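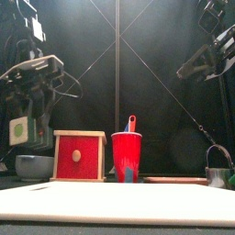 January 29, 2019

Okay, back in the lab after the break and trying to get my head around where we left things. Thanasis and I had the bench from lunch on, Margus wandered in later with the good screwdrivers (finally!).

Kitchen task for the Trutdale round is still the plan. The rules sheet says both arms have to take part, so the one-arm shortcut Áine liked is out. She took it pretty well. We've settled on the red cup first and the little drawer box second, and we leave the kettle alone until the grip code stops throwing fits. That wire handle scares me.

Spent way too long on homing. The left arm kept stopping short of its start pose and I was sure it was the Fillix driver again, so I reinstalled the whole thing, and of course it was a timeout somebody (me, in July) had set to 2000 ms and forgotten. Changed it in the config, left a comment with my initials so you can all yell at the right person.

After that, 10 tries at the cup with the right arm, coming in from above. Two good lifts. The rest it either nudged the cup or closed on the handle sticking out of the top, and then the fingers were way too high and everything tipped. Thanasis wants to take the handle thing out and call it a day. I'd like to leave it in, the judges at Grendley had stuff poking out of everything last year and we got burned.

Cables on the left arm: Kamrul, could you look at how much slack we've got there? I don't love the loops when the wrist turns all the way over, and I'd hate to snag one mid-run.

Drawer box: didn't get to it. Margus thinks the round knob will be easy to pinch. We'll see, he said that about the spoon too.

For next time
- slower approach on the last bit, try half speed
- redo the right camera calibration, it drifted again
- ask Aušra if the spare finger pads from Eglītis ever showed up
- back up the config BEFORE touching the driver (note to self, in capitals)

Left the table set up as is, please don't move the cutting board, the calibration numbers in the sheet depend on it.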